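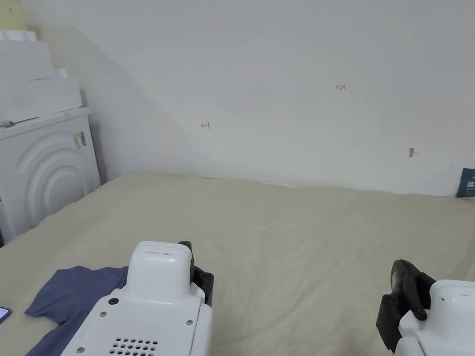

What Is an Understudy? Facts for Kids

An understudy is an actor who learns somebody else's part in a play or a musical, and who can step in and play it if the usual actor is sick, hurt, or stuck somewhere far away from the theater. The word is also used for the job itself, so you might hear a person say that they "understudied" a part, or that they are "on as the understudy tonight."

If you have ever had to take a friend's place in a class presentation, you already have a pretty good idea of how it feels!

What does an understudy do all day?

Most of the work happens where the audience never sees it. An understudy has to learn all the lines, all the songs, and all the places where the character walks, sits, and stands. Those moves are called the blocking. They usually watch rehearsals from the seats, with a script and a pencil, and write down every change the director makes – and directors do like to make changes, sometimes right up until opening night.

Once the show has opened, the understudies have rehearsals of their own, often in the afternoon. Between those, a lot of the learning gets done at home. Actors say their lines while washing dishes, or walking the dog, or folding the laundry, and some record the other characters' lines so they have something to answer.

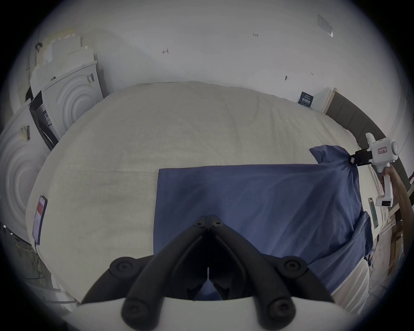
A blue cloth spread on a large bed.

Many understudies also have a small part of their own in the show. They might play a villager or a sailor every night, and be ready to play the queen as well. When they do get to be the queen, somebody else has to be the villager, and so it goes on down the line like a row of dominoes.

Swings and standbys

There are two other jobs that sound a lot like this one. A swing is a performer who isn't usually in the show at all but learns many different parts, most often in the singing and dancing group called the ensemble. A standby covers a big part and nothing else, and may wait backstage or close by during the show, just in case.

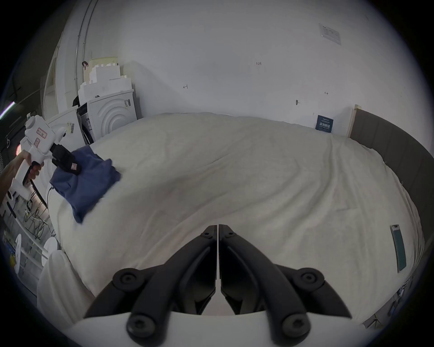 A night in Pleddale

Shireen Le Roux was an understudy in a musical called The Lamplighter of Plellach, which had 148 performances at the Mokoena Theater in Pleddale. She played a baker with two lines. She was also the understudy for Lleucu Wogan, who had the leading part and a script of 100 pages to go with it.

One evening in August, Wogan lost her voice before the show. Le Roux was told at dinner time, and had just long enough to try on the lamplighter's coat and practice the dance on the ladder. All 200 seats were full. She went on for the rest of that week, and then she went back to being the baker, which she said she had missed a little.

How does the audience find out?

Theaters let people know in different ways. There may be a slip of paper tucked into the program, a sign in the lobby, or an announcement before the curtain goes up.

Words to know

Blocking: the planned moves that actors make on the stage.
Cover: another word for learning someone else's part.
Ensemble: the group of performers who sing, dance, and play small parts together.
Program: the booklet that tells you who is in the show.

Page last updated: 2023-09-15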